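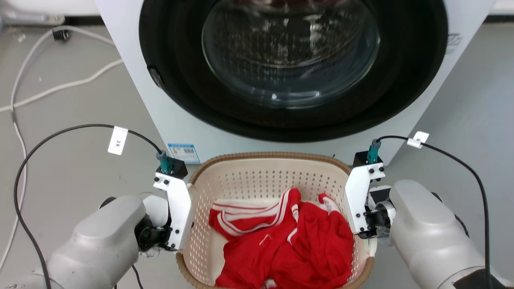

Laundry Corner, Isville

Gallery 4 of the house pages. Posted 18 July 2021.

The laundry corner was the last part of the house to be finished. The plumbing went in during December, and for several months after that the washing still went out to the Stallano laundromat in bags. The machine is now in place against the white wall and in regular use. These notes go with the gallery and are meant for anyone fitting out a small space of the same kind.

The washer is a front loader in plain white with a black ring around the door. We looked at top loaders first, but the plan is to put a shelf over the machine later on, and a lid that opens upward would have ruled that out. The total for the corner, with plumbing, flooring, paint and the machine, came to 2,219 dollars. The flooring was the part that went over the estimate.

The basket is cream plastic with small holes in the walls and a brown woven-look rim. It goes on the floor in front of the door, close enough that clothes can be moved across without dropping socks. A taller hamper was tried for a while and went back to the bedroom, as it had to be tipped over to reach the bottom.

Red things get their own load. The shiny sports shirts with the white trim are washed inside out in cool water, with no softener, and hung up right away. We have had one pink load in this house and do not want another. White items that end up in the same basket are picked out before the door is closed.

Sports shirts: cool wash, 31 minutes on the short program.
Towels: warm wash, full program, by themselves.
Bedding: one set at a time. Two sets will fit but do not rinse well.

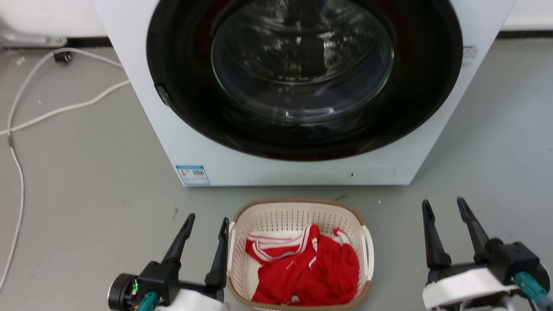
The floor is gray and was chosen to match the hallway. It wipes clean and does not show lint much. The baseboard is dark, which was a matter of using up what was left from the other rooms. With the white wall it looks fine, and scuffs from the vacuum cleaner do not show on it.

We left the energy label on the front of the washer, low down on the left. It can come off with warm water and a plastic scraper, but there has been no hurry. The model details were copied into the house folder along with the receipt from Zuvmont Appliances and the delivery slip.

The filter cover is at the lower right of the front panel. We clean the filter every 20 washes or so, with an old towel and a baking tray on the floor to catch the water. So far it has given up coins, a hair tie and a good deal of fluff. The rubber seal inside the door is wiped at the same time, and the door is left open a little overnight.

Still to do in the laundry corner:

Clip the white cable along the baseboard on the left side so that it is off the floor.
Put up the shelf. The brackets are ordered from Furtună and the board is already cut.
Find a place for the detergent that is not the kitchen.
Touch up the wall paint near the door.

The next gallery covers the hallway and the coat hooks.

Previous: Back Bedroom
Next: Hallway
Back to all galleries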